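Girkudden Harvest Fair Brings Back the Pineapple Table for a Full Month

The pineapple is back at Girkudden! After a year in which the fair had to squeeze its tropical fruit into one corner of the main hall, the organizers have given it a whole room of its own for September, along with a tasting counter, a kitchen corner and a swap shelf for anyone who grows the plants at home.

If you have ever tried to grow a pineapple on a windowsill, you already know why people get excited about this. It is slow, it is prickly, and the first time a little red bud shows up in the middle of the leaves you want to call everyone you know. The home growers' shelf at last year's fair was picked clean before lunch on the opening morning, and the new one is three times as long.

Fruit for the fair is coming from Tambunan Fruit, the importer down by the old freight yard, which has set aside 783 pineapples for the month. They will arrive in small loads so that what is on the counter is always ripe, and the first load is already in the cold store behind the hall. Three kinds are on the list: a big, juicy yellow one that most of us know from the supermarket, a smaller and sweeter one with a core tender enough to eat, and a pale-fleshed kind that has hardly any bite to it at all. The pale one does not travel well and will be there only in the first half of the month, so come early if that is the one you are after.

Tasting is simple. You pay at the door, you get a card with 9 squares on it, and each square is good for one plate. Some plates are plain fruit, cut that morning. Others come out of the kitchen corner, and this year's menu is the best the fair has had — grilled slices with lime and black pepper, a sharp little salsa with green chili, pineapple fried rice, and an upside-down cake baked in pans so wide that two people have to carry them. There is a cold soup with cucumber and mint, too. It sounds strange. Have it anyway.

The kitchen corner is run by Trirnel, the cooking school on the canal side, and its students will also be giving short lessons through the afternoon. The first is at 2 p.m. and covers the basics: picking a ripe fruit, getting the skin off without losing half of what is under it, and taking out the eyes with those neat diagonal cuts that leave a spiral around the fruit. Bring an apron if you care about your shirt. The later lesson, at 4 p.m., is for people who want to preserve what they buy, and it goes through drying, freezing, jam and a quick vinegar made from the peelings, so hardly anything ends up in the bin. 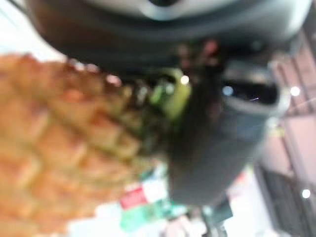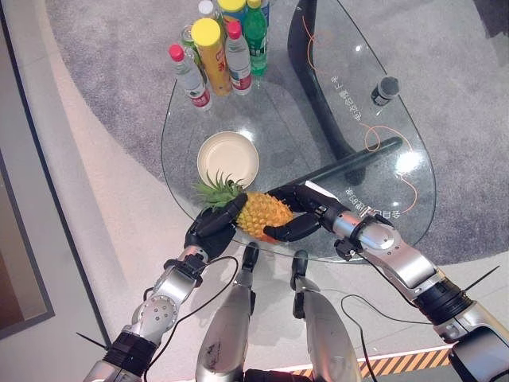
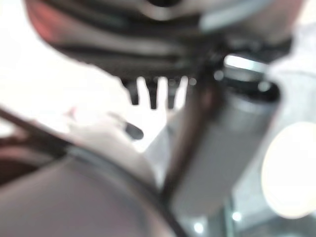
Picking a good one is the question the fair gets asked more than any other, and the students have a short answer. Smell the bottom. A ripe pineapple smells sweet at the base, and one with no smell at all was probably cut too soon. It will get softer on your counter, and the skin may turn more yellow, but it won't get much sweeter, as the sugar came up from the plant while the fruit was still growing. A vinegary smell means it has gone too far. Pick it up as well, and go for the one that feels heavy for its size. The old trick of pulling a leaf out of the crown is fun to do but doesn't tell you a lot, and the shopkeepers would be grateful if you stopped.

Once it is home, a whole fruit is happy on the counter for a day or two and in the fridge for a few days more. Cut fruit goes in a closed container in the fridge. And if you were planning to set it in gelatin, use canned or cook it first! Fresh pineapple has an enzyme in it that breaks protein down, and your dessert will stay soup all night. The same enzyme is what makes your tongue tingle after the fourth or fifth piece, and it is also the reason a splash of the juice works so well in a marinade for tough meat, as long as you don't leave it overnight.

Then there is the growing side, which gets its own end of the room. Girkudden's greenhouse club will be showing 17 potted plants, from freshly rooted tops to a few old ones carrying fruit. Starting your own is cheap. Twist the crown off, peel away the lowest leaves until there is a bare stub of stem, let it dry for a few days and plant it in something sandy that drains well. Put it in the brightest window you have and go easy on the water. Pineapples are bromeliads, cousins of the air plants and urn plants sold in every garden center, and like many of their relatives they can take in some water through the base of their leaves. They hate the cold. A drafty sill in January will finish one off faster than a month of forgetting to water it.

Expect to wait two years or more for a fruit, and longer in a dim apartment. If a grown plant refuses to bloom, the club's favorite nudge is to put it in a big clear bag with a couple of ripe apples for a few days. The gas that comes off the apples can set it flowering. After it fruits, the mother plant slowly fades and leaves pups at its side, and those are what fill the swap shelf. Bring one, take one. If you have nothing to bring, there will be rooted tops for sale at the same end of the room, with a care sheet tucked into each pot.

Children have plenty to do as well. There is a crown-planting table where they can pot up a top and carry it home, and a drawing wall where the point is to follow the spirals. Look at the skin of a pineapple and you will find the segments winding around it in more than one direction, some rows steep and some shallow. Count the rows one way and then the other and you will very often land on 8 and 13, neighbors in the famous Fibonacci series. Each of those segments began as a separate small flower, and all of them grew together into the one fruit. Grown-ups have been known to take over the wall.

New this year is the evening opening. On two nights in the middle of the month the room stays open until 9 p.m., with music from the Trelance brass band and a shorter menu of hot plates. The band played the spring market and had people dancing between the potato stalls, so wear comfortable shoes. Evening places are limited to 70 on each night, and the tickets are sold separately from the daytime ones at the front desk of the hall.

Daytime hours are 10 a.m. to 5 p.m., and the kitchen stops serving half an hour before closing. The room is on the ground floor with a level entrance from the parking side. Whole fruit can be bought to take home every day until the day's load is gone, and crowns left over from the kitchen are free from the crate by the exit. Bring a bag with some thickness to it — those leaves poke through anything thin.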